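Search this site Search Go

About Grorkmont

Grorkmont is a small research group with one stubborn interest: teaching two-armed robots to put things in a basket. Our method is called Pralix, and it starts with a person guiding the arms through a job until the robot has seen enough to try it alone.
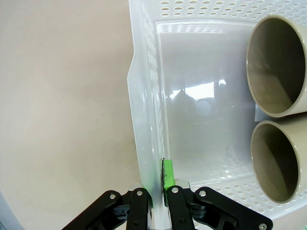
Pralix learns from the dull moments of a job, when an arm is doing nothing but holding on. One gripper keeps hold of the basket's rim while the other does the glamorous part, and older methods treated the holding arm as a coat hook. We record it as carefully as the busy one. Mugs lying on their sides with the mouths all facing one way, like the beige pair against the basket wall, count as a tidy finish in our scoring. Mugs on the floor count as a Monday.

Each task gets 200 guided runs. We used to ask for 400, until Lyle Doucet trained on half of them over a weekend and got the same score. He has been pleasant about it.

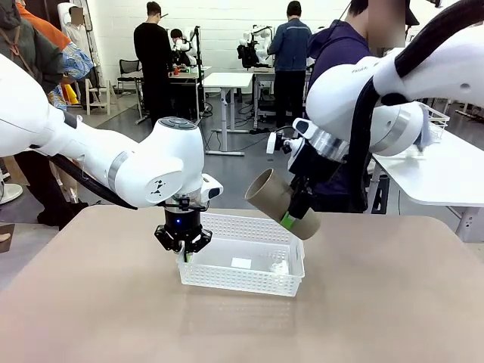 Cardboard tube in the right gripper, basket between the two arms.

Tubes were our first real result. A policy trained with the holding arm included needed roughly 10 fewer seconds per basket than one without, and it dropped less. We then tried the same policy on cups, where it did poorly, and we published that too.

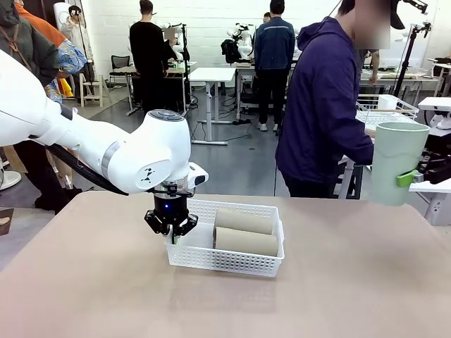
Alaric Schumacher
Head of Method, Grorkmont

I joined from Achterberg, where I wrote software for conveyor belts, which are obedient. Arms are more like interns. My job is to decide what the robot should copy and what it should politely ignore, such as a human operator's habit of hesitating before

lunch. Our partners at Trododine test each release on their own benches and send back a list of complaints. 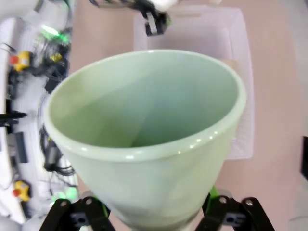 The lists are long, and we read them all. The last one led us to score grip and placement separately, and the next release will do so by default. If you would like to send complaints of your own, the contact form goes straight to Lyle.

245 shares 10 comments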